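The Stolari farm shop opens at 7 in the morning, and by then Lurdes Barros has been on the road for an hour. She buys vegetables for three small restaurants and a school kitchen, and in the cold months most of what she buys is cabbage and potatoes.

Winter produce used to be a weak spot for local growers. Deolinda Morais, who farms 12 acres outside town, sold 1,262 heads of cabbage last season, nearly all of them between November and March. 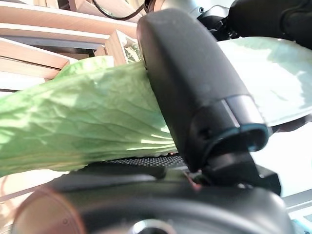
Pale green leaves catch the light.

Morais plants in late summer and cuts after the first frosts. She keeps her heads close to freezing, with the outer leaves left on. Stored that way, some last 90 days.

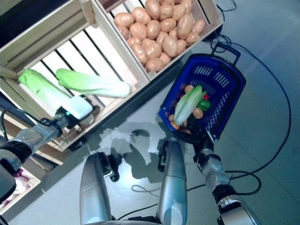 Potatoes need a different room. They go sweet if they get too cold and turn green in the light, so Morais keeps hers in a dark cellar at the back of the barn. Building it cost her $4,000, and she paid that off in two winters.

Restaurants have been slower to change. Kevin Valderrama put braised cabbage on his menu as a side dish, and it is now a main course with beans and mustard.

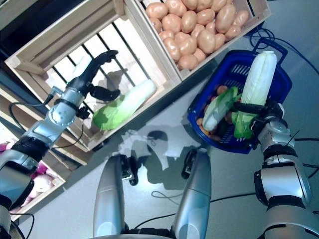 Barros would like to see more growers try it. She still drives two counties over for leeks, and the last trip took her most of a morning.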